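**版块：家庭与信仰 › 带孩子事奉**

# 暑假想全家去 Hemow 短宣，孩子要写募款信吗？还是我们自己掏钱算了

---

**灯下补袜子**（楼主） 晚上 9:40

各位弟兄姊妹平安！潜水很久了，平时都是看大家聊，今天终于有件事憋不住想上来问问，可能会写得有点长，先给大家倒杯茶。

我们家在 Ustton，教会不大，每年夏天都有一队人去 Hemow，住在 Landry 营地，白天帮那边的小教会带儿童营，下午做些修修补补的活儿，晚上跟当地的家庭一起吃饭。我和先生结婚以前都去过，后来有了孩子就一直没再去，每年听人回来分享，心里都痒痒的。今年老大小学快毕业了，老二也过了能报名的年龄，两个孩子听完四月份的分享会，回家路上就在后座嚷嚷说要去，嚷了一路，连平时最怕生的老二都说“我可以帮忙分饼干”。

我们祷告了一阵子，觉得可以去。问题出在钱上面。大人每人 966，小孩每人 506，机票另算。说宽裕谈不上，可是挤一挤、今年不换车，我们自己是出得起的。队长的意思是，不管家里出不出得起，每个队员，包括孩子，都要写募款信，请亲友代祷和奉献，说这是训练的一部分。

我先生听了脸就有点僵（他是那种借邻居一把梯子都要在家里来回走三圈的人）。他觉得自己出得起的钱还去跟人家开口，不合适，更不应该让孩子去开口。我呢，年轻时候写过募款信，收到过一位老姊妹寄来的一点点钱，信封里还夹着一张手抄的经文，到现在我还压在圣经里。所以我心里是倾向写的，可是我又说不出一番能让他服气的道理来，每次讲到一半自己就哭了，这样讨论不下去呀。

想请教带孩子去过短宣的家庭：你们让孩子写信了吗？写给谁？收到钱以后怎么跟孩子讲？也欢迎不赞成的朋友直说，我先生说他会来看这个帖子的，我保证不删任何一楼。

---

**半亩番茄** 晚上 10:05

沙发！姊妹你把茶放着我来喝。

我们家前年去的 Stelta，跟你们路线不一样，不过也是住营地、带儿童营那一类的。我家老三那时候刚会写整句话，信是他自己写的，一共四句，其中一句是“请为我祷告不要晕车”。我就原样复印了寄出去，没改错别字。你猜怎么着，后来好多人回信都是先问他晕车了没有！

我觉得写信最宝贵的地方就在这儿，钱多钱少倒是其次。孩子从小在教会里长大，认识一大堆叔叔阿姨爷爷奶奶，可是那些人多半是“爸爸妈妈的朋友”。信一寄出去，这些人就变成他自己的朋友了。回来以后他在教会门口被人拦住问长问短，那个神气的样子，我写到这里都还想笑。

所以我投写信一票。当然别写成要钱的样子，代祷放前面，奉献放后面，一句话带过就好。

---

**老茶缸子** 晚上 10:31

楼上的感受我能理解，不过我站楼主先生这边，可能要说几句不大好听的，先请大家包涵。

我在教会里管过几年短宣的账（现在已经交出去了，谢天谢地），每年春天都会收到一大叠信，这家的孩子，那家的孩子，一封一封都写得很可爱，可爱到你没办法不给。问题就在“没办法不给”。我们教会里有好几位退休的长辈，靠一点养老金过日子，冬天暖气都舍不得开大，可是收到孩子的信，每一封都回，每一封都放钱进去。有一年我做账，看到同一位老人家的名字连着出现在好多张收据上，金额都很小，我那天晚上坐在办公室里心里很不是滋味。

一个家里有两份收入、去年还出去度了假的家庭（我说的是我们这边的情形，绝对没有影射楼主的意思），让孩子写信给这样的老人家，孩子学到的是什么呢？我怕孩子学到的是：我想做一件好事，所以别人该出钱。

出得起就自己出。真要训练孩子，让他拿自己的零用钱出一部分，这个比写信难多了，也实在多了。

---

**灯下补袜子**（楼主） 晚上 10:52

老茶缸子弟兄，谢谢你说得这么坦白。我把你这楼念给先生听，他在旁边一直点头，点得我都有点生气了，哈哈。

你说的那位老人家我看了很难过，这一层我真的没有想过。我当年收到的那个信封，说不定也是人家暖气费里省出来的。我得好好想想。

---

**江边一只鹅** 晚上 11:18

我来说个中间路线吧。我们夫妻俩在 Hemow 那边住过几年，不算宣教士，就是先生的工作在那儿，顺便在当地教会里帮忙，所以 Landry 营地我熟得很，厨房后面那扇关不严的门我都修过。

先讲一个你们出发的人可能不大会想到的角度。当地教会的人其实会好奇，这些外地人来一趟花的钱是哪里来的。有一次一位当地的姊妹跟我一边剥豆子一边聊天，她问我，那些孩子的机票，是他们爸爸买的吗？我说有的是，有的是教会里的人凑的。她听了停下来，说，哦，那就是有很多人想来，可是来不了，就让他们来。她说这句话的时候很感动，后来祷告会上还特别为“那些没有来的人”祷告。我到今天都记得。

所以我不觉得写信一定是伸手。可是老茶缸子弟兄提的那个担心也是真的，我见过。我们后来的做法是这样：信照写，但是信里只请人代祷，不提钱，也不附回邮信封。如果有人读了主动要奉献，就请他直接给到教会的短宣公款里，不指定给我们家，用来帮那些真的出不起的队员。这样长辈们不会觉得“不给对不起孩子”，孩子也知道，自己的那份是爸爸妈妈和自己出的，别人给的是要去帮别人的。

顺便说一下行李。Landry 那边晚上比 Ustton 凉得多，儿童的长袖一定要带，很多第一次去的家庭都以为夏天嘛，带短袖就够了。

---

**豆浆不加糖** 早上 6:12

早上好！起来备课看到这个帖子，忍不住先回再说。

我教主日学很多年了，孩子从刚会走路的带到快比我高的。说到孩子和钱，我想岔开一点点，说说“零用钱出一部分”这个办法，因为我们班上真的做过，有甜的也有苦的，讲出来给楼主参考。

那一年我们班认领了一个小小的任务，要给 Stelta 的儿童营准备文具包。我跟孩子们说，我们不请爸爸妈妈出钱，我们自己存，目标是存到 100。我在教室角落放了一个大玻璃罐，孩子们每个星期来都往里面丢硬币。丢硬币的声音可好听了，有的孩子故意一枚一枚地丢，要听好多声。

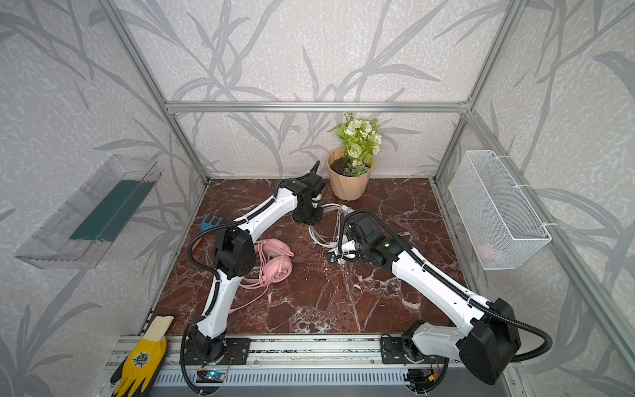 可是丢了一阵子以后我发现有个女孩子总是最后一个进教室，进来也不往罐子那边走。我后来才晓得，她家里那段时间很紧，根本没有零用钱。我当时的心情就像吞了个冰块一样。我光顾着让孩子们学习付出，没有想到付出这件事如果弄得叮当响，对有些孩子来说是很难堪的。后来我把罐子收到柜子里，换成一个布袋子，袋口缝得小小的，手伸进去放什么、放不放，谁都看不见。那个女孩子后来也会伸手进去，我从来没问过她放了什么。有一次倒出来里面有一颗漂亮的纽扣，我猜来猜去也没猜出是谁的，就把它缝在了其中一个文具包上。

所以我的意思是，写信也好，零用钱也好，形式里面都会有照顾不到的人。楼主两个孩子可能都开开心心写了信，可是队里别的孩子呢？有没有哪家的亲友都不信主，写了信也没有人回？这个恐怕队长也要想一想。

---

**老茶缸子** 早上 7:48

豆浆姊妹这个布袋子，我记下了。当年要是有人跟我讲这个，我们教会门口那块“奉献进度温度计”早就拆了。

江边一只鹅的办法我觉得可行，我收回一半的话。不过还有一半不收：不附回邮信封，老人家照样会打电话来问“钱寄到哪里”，这个我太了解他们了。所以我建议信的收件人要挑一挑，手头紧的长辈，孩子可以亲自登门去请他们代祷，带一盘饼干去，坐下来聊聊天，别寄信。登门的时候嘴上讲清楚，我们钱已经够了，就缺您祷告。

---

**半亩番茄** 早上 8:20

“钱已经够了，就缺您祷告”——这句话太好了，我要抄到冰箱上！

不过我还是想替写信的人家说一句公道话，老茶缸子弟兄别见怪啊。您说长辈舍不得开暖气还要回孩子的信，觉得心里不是滋味，这个我懂。可是换一面想，我婆婆就是这样的长辈，前年她给我家老三的信封里放了钱，我们做儿女的死活不肯收，说妈您留着自己用，结果她老人家生了好大一场气，整整一顿饭没跟我们说话。后来她讲，你们什么都不让我出，我在你们这儿就成了个摆设。寡妇的两个小钱，主耶稣也没有拦着她不让投呀。

我听了脸红得不得了，从那以后她要给，我们就收，郑重其事地收，老三还给她写了收条。所以“保护”老人家，也要小心别保护过头了。

---

**老茶缸子** 上午 11:03

番茄姊妹，您婆婆这段我读了两遍。您说得有道理，我没有什么可以反驳的，只能说我管账的时候看到的是收据，您看到的是人。

但是寡妇那一段，我一直觉得前后文要连起来读。前面几节主才刚刚责备文士“侵吞寡妇的家产”，接着就是寡妇把养生的都投上了。主看见了她，称许了她，可是那座叫她投得一文不剩的圣殿，主有没有称许呢？这个解经上大家看法不同，我不敢说死，我只是觉得收钱的人读这段的时候，应该比投钱的人多发一点抖。

---

**山坡上的邮差** 中午 12:36

几位聊得真好，我是边吃面边看的，面都坨了。

我补充一个没人提的：短宣本身值不值得带孩子去？楼主别急着生气。四口人加起来的钱，连机票，寄给 Hemow 当地的教会，他们能请一位全职的儿童同工做好一阵子。我们自己飞过去，当地人还要腾出时间来接待、翻译、做饭。我年轻的时候去过好几次短宣，老实讲，每一次都是我得到的多，人家付出的多。粉刷过的那面墙，后来听说每一队来的人都会粉刷一遍，墙都厚了一圈。

我倒不是说别去。我是说写信之前，这一笔要先在家里摊开来算一算，算完了还是觉得该去，那就坦坦荡荡地去，信里也坦坦荡荡地写：我们去，主要是去学习的。

---

**江边一只鹅** 下午 1:15

邮差弟兄，墙的事我要笑出声了，因为那面墙我可能认识。

你说的这笔账，我在那边的时候也常常在心里算，算得还有点愤愤不平。不过住久了以后，我的想法慢慢软下来一些。接待确实累人，有一年接连来了两队，厨房的姊妹累到靠着米袋子就睡着了。可是队伍走了以后，也是这些姊妹，会把孩子们画的画贴在厨房墙上，一贴贴好多年，油烟熏黄了都不肯拿下来。有个从前来过的孩子，长大以后自己存了钱又回去看她们，她们高兴得什么似的，杀了只鸡，又嫌不够，再去邻居家借了一只。

这种东西，寄钱是寄不到的。当然寄钱也要寄！我们家现在是去的那一年也寄，不去的那一年也寄，给固定的教会，不换来换去。我觉得如果楼主家这次去了，最要紧的倒是回来以后，别断了。孩子跟那边的孩子写写信，生日寄张卡片，比什么都强。

---

**豆浆不加糖** 下午 3:50

说到回来以后，我要举双手！每年秋天我班上都有刚从短宣回来的孩子，头一个月眼睛亮晶晶的，什么玩具都要捐出去，连妹妹的玩具也要捐（妹妹在旁边哭）。过了一阵子就又回到为了谁坐前排吵架的日子了。家长有时候很失望，来跟我说，老师，白去了。

我总是说，没有白去呀，种子埋下去了，你总不能每天扒开来看看它长了没有。不过家长可以做一点点事情，比如在饭桌上固定为那边的一个孩子祷告，叫得出名字的那种。我班上有一家就是这样，那个当地孩子的名字很难念，他们家小儿子念错了好几年，上帝肯定听得懂。

---

**灯下补袜子**（楼主） 晚上 8:55

孩子们睡了，我总算可以坐下来好好回大家了。今天一整天我一有空就拿手机出来看，煮饭的时候还把汤煮干了，晚上吃的是没有汤的汤面。

先讲结果吧，虽然也不算最后的结果。我和先生晚饭后散步，沿着河走了好长一段路，把大家每一楼都聊了一遍。他对邮差弟兄的话想得最多，因为那其实也是他心里的疑问，只是他没说出口，光拿“不好意思开口”来挡着。我以前不晓得，我还以为他纯粹是爱面子，我在河边给他道了歉。

我们现在的想法是这样的，两个孩子还要再听听他们的意见：

- 大人和孩子的费用我们自己出，孩子从零用钱里拿一份，拿多少他们自己定，放进一个袋子里，我们不看（谢谢豆浆姊妹，我今晚就去翻旧枕套）。
- 信还是写，只请人代祷。有人问起奉献，就请他们给教会的短宣公款，不指定给我们。
- 教会里几位年纪大的长辈，我们带孩子登门去。如果老人家一定要给，那就像番茄姊妹家那样，郑重地收，写收条，转进公款里。
- 回来以后固定跟那边的一个家庭来往。这一条先生加的，他说如果做不到这一条，就不必去了。

队长那边还没有讲，我有点忐忑，毕竟规定是每个人都要募款，我们这样算是搞特殊了。明天我先给队长打个电话。

还有一件好笑的事。刚才哄老二睡觉，我问她，如果要写信请人替你祷告，你想请大家祷告什么呢？她想了好久，说，请大家祷告那边的小朋友喜欢我。我本来想说，哎呀应该祷告他们认识耶稣呀，话到嘴边又咽回去了。大家觉得这样写行吗？

---

**半亩番茄** 晚上 9:07

行！太行了！一个字都别改！

---

**山坡上的邮差** 晚上 9:22

就这么写。给我也寄一封，我私信你地址，我不给钱，我祷告。

楼主先生如果在看：弟兄，河边那段路我也跟我太太走过，不是同一条河罢了。问你安。

---

**老茶缸子** 晚上 9:45

我还是有点意见，公款那里最好请队长讲清楚怎么分，写成白纸黑字，谁能申请、找谁申请、要不要公开名字。申请的人一定不能在全队面前念出来，我们那边吃过这个亏，有一家人后来就不来聚会了。你明天打电话的时候顺便提一下，口气软一点，做队长的春天都很累。

老二的信写得好。也给我寄一封吧。

---

**补袜子家那位** 晚上 10:10

各位平安，我是楼主的先生，刚注册的。都看了，谢谢大家。

江边一只鹅姊妹，请问 Landry 厨房后面那扇门，现在还关不严吗？我可以带工具去。

---

**江边一只鹅** 晚上 10:34

弟兄！我修过之后好了一个冬天，后来听说又关不严了。合页那一侧的木头可能都松了，带长一点的螺丝吧，那边镇上的五金铺子东西不全。另外厨房的姊妹一定会留你吃饭，你不要客气，客气她们反而要多炒一个菜。

儿童长袖，别忘了。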